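Wimer gift shop brings back coral dishes

August 2025 - The coral dishes are back at Wimer. The small round ones, white with the orange pattern, sold out in January and people have been asking ever since.

Shirley Haslam, who runs the shop on Barrios Street, said 158 came in this time. Of those, 77 were already spoken for. "We had a list by the register, it got silly," she said.

Pattern is by Costel Kos, his first for the store. He has 11 more drawings waiting - ferns mostly, one with shells. No word yet on wich gets made next.

Limit is two per customer untill the list is cleared. Shop is open till six, parking round back.
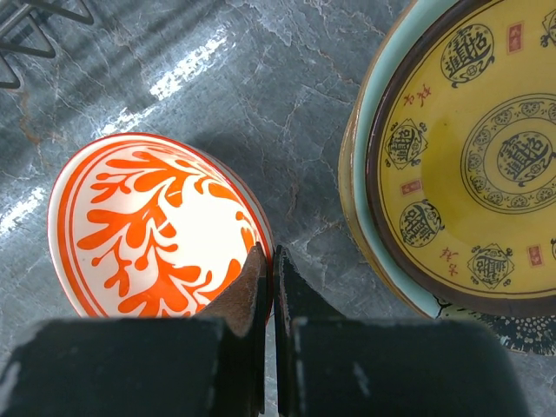
Orange coral pattern on white, with the thin orange lines at the rim.

Calls to the store about holds should be made before noon.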